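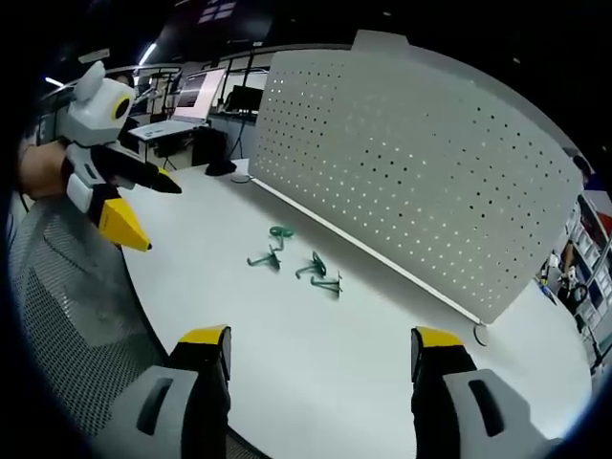
Tâm Lâm wrote:

> Griet, before you print another set of fingers, can you say which part of the hook job is failing? I read your last mail twice and I still can't tell if the problem is picking the hooks up off the table, getting them into the board, or the recordings themselves. Those are three different builds as far as I'm concerned.
>
> Also, I'd like to know if you still have the wide gap between the fingers. On my Tidard I shortened the travel because I never opened it all the way, and the trigger got a lot nicer. But I only pick up bolts and blocks.
>
> And one more. You said you had 400 takes and were throwing out a lot of them. Thrown out by hand, or by Grader? If it was Grader, with the default settings, I would look there first.
>
> Tâm

Hi Tâm, hi all,

Fair questions, and sorry about that last mail, I wrote it at eleven at night with glue on two fingers. Let me take them one at a time, although I'm going to do it in the wrong order because the Grader thing turned out to be the embarrassing one.

**Grader**

You were right. I was on the defaults. Out of the 400 takes it had kept 237, and I'd been walking around for a week believing I was just bad at hanging hooks on a board (well, I am, but that's a separate thread). I sat down with Sabine and we went through the rejected pile one by one, and most of them were fine! Grader was dropping any take where the fingers stopped moving for a while in the middle. With blocks that makes sense, if you stop in the middle of moving a block you've probably dropped it or you're talking to somebody. With pegboard hooks you stop all the time. You get the bent end up to the hole, you stop, you look, you tilt a bit, you go in. That pause is pretty much the whole job.

So I turned the idle limit way up in the config and ran it again on the same folder, and it now rejects the ones I would have rejected. Takes where I dropped the hook, takes where tracking jumped, and one take that is just me looking for my glasses.

If anybody else here is doing insertion stuff, change that setting before you do anything else. I'd also love it if the default depended on the task name, but I know Veerle maintains Grader in her evenings and I'm not going to be the person who asks for things without sending a patch. Veerle, I will try to send a patch.

**Picking up off the table**

This was a real problem and it's mostly solved. Those green wire hooks are small, and they don't lie the way you want them to. One will have its curved part sticking up and you can grab it like nothing, and the next one lies flat and the fingertip just pushes it away across the table. On a white tabletop there's nothing to stop it, off it goes.

What helped:

- Coming down much steeper than feels natural. I was approaching like I would with my own hand, from the side. With the tool I now point almost straight down and close late.
- Grabbing the straight part, close to the bend. If I take it at the far end of the straight part it swings when I lift.
- Squeezing less. I had the return spring from the original parts list, which is way too strong for wire. I swapped it for the softest one in the assortment box I got from Verstraete and now I can feel when I've got something.

The spring was the big one, and it cost me nothing but a broken fingernail. Note that you have to take the trigger pin out to get at it, and the pin only comes out in one direction. The build notes do say this. I read them afterwards.

I also tried a little felt mat under the hooks so they'd stay put. Works beautifully, and I took it away again. I want the arm to work on a bare table later, and if I train it on felt I'll be buying felt forever.

**The gap**

Still the full travel, yes. I did think about shortening it after your first mail about the trigger. The thing is, with the gap wide open I can see what's on the table between the fingers in the camera view, all of it, before I commit to one hook. When I limited the travel (just with a zip tie around the slide, to test) the fingertips sat much closer in and I kept losing sight of the hook I was going for. Maybe for bolts it doesn't matter because you more or less know where the bolt is.

The yellow on the tips I'm keeping too. I know Buppha thinks it's ugly - she's said so on this list, publicly, twice - but I can find the tips in a dim recording in a second, and our end of the shop at Devness is not bright at all once the sun's gone off the skylight.

**Getting it into the board**

OK so this is what's still failing, and this is what I should have said in the first place.

The hook has to go in tilted, top first, and then rotate down. With one gripper you can do the first half and then you're stuck, because the wire turns between the fingertips when it meets the board. You push, and the hook just spins and ends up pointing sideways. I can get it in by pushing it against the board and sort of rolling my wrist, but when I look at the recordings the motion is different every time. I don't think anything can learn from that. I certainly haven't.

So we've gone to two hand-held grippers. Either both mine, one in each hand, or one person per tool, which is silly but quite fun, and very good for finding out how badly you explain yourself. The idea is that the first one brings the hook and holds it against the hole, and the second one comes in and nudges the free end down. Results so far:

1. Two tools, one person: slow, but it goes in. My left hand is useless for the first half hour and then it suddenly isn't.
2. Two tools, two people: faster than I expected when Sabine is on the other one. With anyone new we mostly hit each other's fingertips.
3. Either way, the two recordings have to line up in time, and mine don't.

That third one is where I'd really like some help. Each unit writes its own file with its own clock. I've been doing a clap at the start of each take, the two grippers tapping tips together where both cameras can see it, and then lining the files up by hand on that frame. It works and it is incredibly boring. After 422 files I was ready to sell the whole thing. Tâm, I think you once mentioned a script that finds the clap from the sound track? If it still exists in any form, even a horrible one, please send it to me. I'd also take a wiring solution if somebody has done one, but I'd rather not have a cable between two things I'm waving about.

**The board itself**

Buppha asked off-list how I'm holding the board up, so I'll answer in this thread. It stands upright at the far side of the round table, so everybody can sit in front and work toward it. The first week I had it leaning on a stack of boxes and it crept backward a little with every push, which of course I didn't notice until hole positions from the morning didn't match the ones from the afternoon. Whatever you use, push on it hard with a thumb and look at the foot while you do it. I now put a pencil tick on the table at each end and check the ticks when I start.

One thing I haven't decided is whether to keep it in the same place for every take. Sabine says move it, always, a little, so the arm doesn't just memorize one spot. I say let me get a single hook in reliably first. We've more or less agreed on a batch with the board fixed and then a batch with it turned a few degrees each time. Opinions welcome, especially from people who've already made the mistake in one direction or the other.

**Parts, since two people asked**

The fingers are the stock Tidard files, no scaling. Screws are what's in the list except the long ones, where I had to go one size shorter because mine bottomed out. If you feel the slide getting gritty when you tighten the housing, it's those, back them off and measure. Don't file the slide! I filed a slide. I am now printing a slide.

My build folder is up to 566 files, a good part of them called "final", so give me a few days before you ask for a copy. I'll put the spring size and the Grader config on the wiki tonight, those are the two that would have saved me the most time.

Tâm, to go back to your first question in one line: picking up is fine, recordings are fine now, putting in needs two grippers and a clock. Does that change what you'd print?

Griet

PS Veerle, the patch will have tests. Probably one test.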